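Commission splits when an account moves between territories mid-quarter
Sales Operations > Compensation and Quotas
Posted in May by Pouran Ghasemi

I run sales operations for a distributor with two inside teams and one field team. We moved to named-account territories in January, and our comp plan was written for the old setup, where whoever entered the order got the credit. It has one sentence on transfers: "Credit follows the account owner of record." It does not say on which date.

The case that brought this up is an account called Grovar. One rep opened it, did the qualification calls and sent the first quote for 464 units. In the sixth week of the quarter the account was reassigned because the buyer moved their purchasing office into another territory. The new rep requoted at the same unit price, added a service line, and closed it three weeks later. Both reps have it in their forecast and both expect full credit.

What I have looked at so far:

Credit by booking date. All of it goes to the new rep. Simple to run, and it matches the sentence in the plan if "of record" is read as the date of the order.

Credit by opportunity creation date. All of it goes to the first rep. The new rep then has no reason to work inherited opportunities until they expire and can be reopened.

Fixed split. Each gets 50 percent. I can set this up in Rudari, which is our commission tool, but the split has to be entered on the opportunity before the order is booked. After booking it needs a manual adjustment and a second approval.

Double credit. Both get full quota credit and the company pays twice. Finance has said no to this above a cap of 2000 dollars in total extra commission per quarter.

Questions: is there a usual rule for this, what date do you key it to, and do you adjust the quota of the rep who lost the account? We have one open case now, but another block of reassignments is planned for the second half, so I would like a rule in place before then. The reps are paid monthly on bookings with a quarterly true-up, if that matters.

Posted by ridgeline_ops

There are two separate problems in your post and it helps to write two rules. One is who gets paid on a deal that was already open when the account moved. The other is what happens to quota. Plans that try to cover both in one sentence end up where yours did.

For open deals we use a holdover window. On the transfer date, sales ops exports every open opportunity on the account with its stage and amount. That export is frozen and attached to the transfer record. Anything on the list at quote stage or later is a holdover deal. Anything earlier goes to the new owner with no split.

Holdover deals that book within 30 days of the transfer are credited 75/25 in favor of the old owner. From day 31 to day 90 it is an even split. After day 90 everything goes to the new owner. The percentages matter less than the fact that they are published before anyone moves. If your sales cycle is long, stretch the windows. Ours averages seven weeks from quote to order.

Your Grovar deal would be inside the first window at three weeks, so under our rule the first rep gets 75 percent of the amount on the frozen export. The service line was added after the transfer and was not on the list, so it belongs to the new rep in full. You need line-level credit in the tool for that. If you only have deal-level credit, book the service line as its own opportunity.

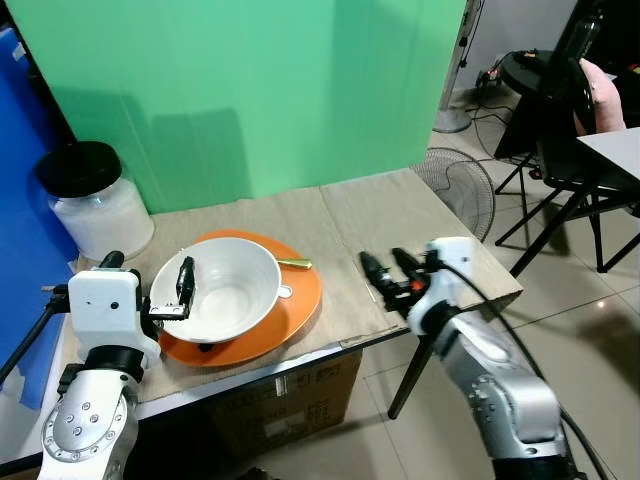
Sales Operations Group – Compensation and Quotas board

On quota, we adjust only when the moved accounts add up to more than five percent of the rep's annual number. Below that, it is treated as normal movement. Above it, quota travels with the account in both directions, using trailing twelve-month bookings as the base. The total across the team has to come out the same before and after. If it does not, somebody has been given relief with no matching increase and your plan will cost more than modeled.

Do not use pipeline as the base for the quota move. Reps will mark it up or down in the week before the transfer, depending on which side they are on.

For the case you have now, I would not apply a new rule backward without getting both reps and their manager to sign off on it. Your plan document presumably has a clause that gives management final say on disputed credit. Use that clause, document the reasoning, and state in writing that it is a one-time decision.

Posted by tmk_fieldsales

just split it down the middle. we had the same fight over an account called Mayrhofer and it went on for two months over a commission that was under 1000 dollars. both reps spent more time writing emails about it than it was worth. our manager finally did half and half and that was the end of it

also whoever wrote "owner of record" should say what record. ours said the CRM and the ERP had a different name in it

Posted by quota_desk

I agree with most of the first reply but would change two things.

First, the stage test. "Quote stage or later" depends on reps keeping stages current, and in many teams they do not. We use a dated document instead. If a quote with a number and an issue date before the transfer exists in the system, the deal qualifies. If there is no document, it does not, whatever the stage field says. This removed most of our disputes. It does encourage reps to send out early quotes when they hear a realignment is coming, so we set the cutoff at 14 days before the announcement, and the date is published only afterward.

Second, a requote. You mention that the new rep requoted at the same unit price. Decide now whether a requote breaks the holdover. Ours says the holdover survives if the product family is unchanged and the total is within 20 percent of the original. Outside that range it is treated as a new deal. Without such a line, the new owner can reissue every inherited quote on the first day and claim all of them.

On the tool side, we ran Rudari until last year and are now on Ileo. In Rudari we got around the "split before booking" limit with a default split rule on the account object. Set an effective start date and an end date, and every opportunity booked in that period picks up the split on its own – no second approval. Test it on one account first. In our setup, renewals picked up the split as well, and we had to add an exclusion by order type.

Since you pay monthly with a quarterly true-up, make the correction for Grovar in the true-up. Reversing a monthly payment that has already gone through payroll is more work, and depending on your state there may be limits on how you can recover it. Check that part with payroll or counsel.

Comment from Pouran Ghasemi

Thank you. The frozen export and the requote range are the two pieces I was missing. I checked, and the plan does have a clause on disputed credit, with the VP as the deciding person. I have written up Grovar as a one-time decision on the 75/25 basis, with the service line going to the new rep, and sent it to both of them for comment.

The ERP point also applies to us. Two of the accounts on the reassignment list have a different owner there than in the CRM. The draft rule now names the CRM account owner field at 5 p.m. on the transfer date.

One follow-up for quota_desk: was the renewal exclusion set on the default split rule itself, or on the order type?

Comment from quota_desk

On the rule. There is a filter tab under the effective dates. Add the renewal order types there and rerun the period.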